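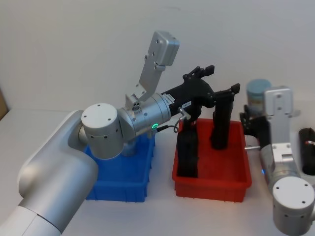
4.2 Does the guest tap bring people back?

Publicans often say that a changing guest ale brings drinkers back. Our visit diaries give this only weak support. Figure 3 plots return visits against the number of guest casks sold each week at 17 pubs in Skimham and Hebden. The line slopes upwards, but two pubs do most of the work. With both removed, the slope is close to flat.

Safavi and Gautier reported a much stronger effect in their June survey. They asked drinkers why they had come, which invites a flattering answer, and nearly 500 of their replies were collected at the bar during tastings. We doubt that such people stand for the ordinary trade.

Figure 3. Return visits per drinker by guest casks sold per week. Open circles mark the two pubs left out of the second fit.

Price may matter more. At 21 of the weekly checks the guest ale was also the cheapest on the board, and our diaries cannot separate the two. We would not advise a landlord to add a handpump on this evidence.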